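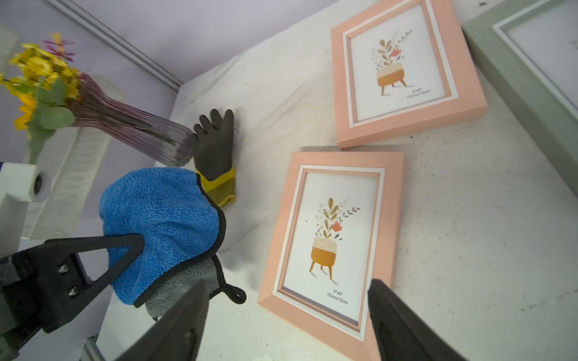
Blue terry mitt on the white cloth

Vintage Bronmont coat – is $199 crazy for a secondhand find?

Posted by Mahlet Gebremichael

Okay, talk me down or egg me on. I found a wool Bronmont coat at a resale shop, camel, big collar, the kind of thing I've wanted since January. The tag says 199. New ones were up to 400 back when they still made them, so it's a deal on paper, but the lining is ripped under one arm and I've never paid that much for anything used. Would you buy it? And can a lining even be fixed without spending another fortune?

skavus_closet

Buy it!! I have the same coat in navy and I wear it constantly (with jeans, over dresses, to take the trash out). They run big in the shoulders, so try it on over a sweater first. 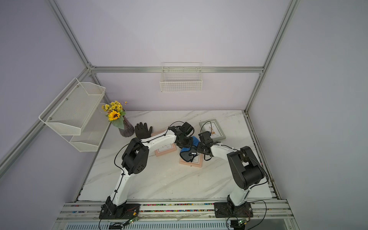

Woldegiorgis

Linings are very fixable, so don't let that scare you off. An underarm rip is nearly always the seam giving up, and my tailor charged me 8 dollars to close one. If the fabric itself has shredded you'll need a patch, and I'd go for something in a contrasting color – the blue and gray on that little thing in the middle of the marbled table would look great inside camel, for instance. Ask the shop to knock the repair off the price too. Check the elbows and the pocket edges for moth holes before you pay, that's where mine were.

bekovent2000

I'd pass, personally. Resale prices have gotten silly and you can find a wool coat for way less if you wait until spring. Does it have the original buttons?

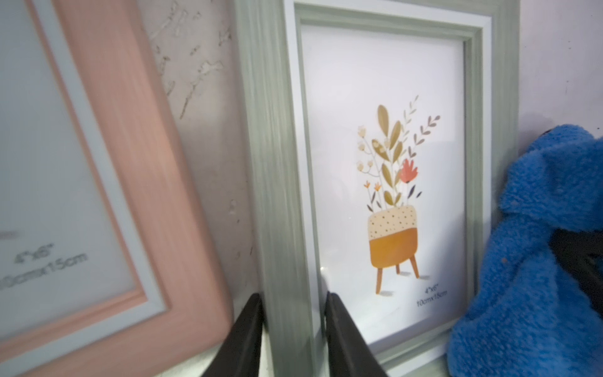 Pink and sage green photo frames

We use cookies to remember your settings. By continuing to browse you agree to our cookie policy. Accept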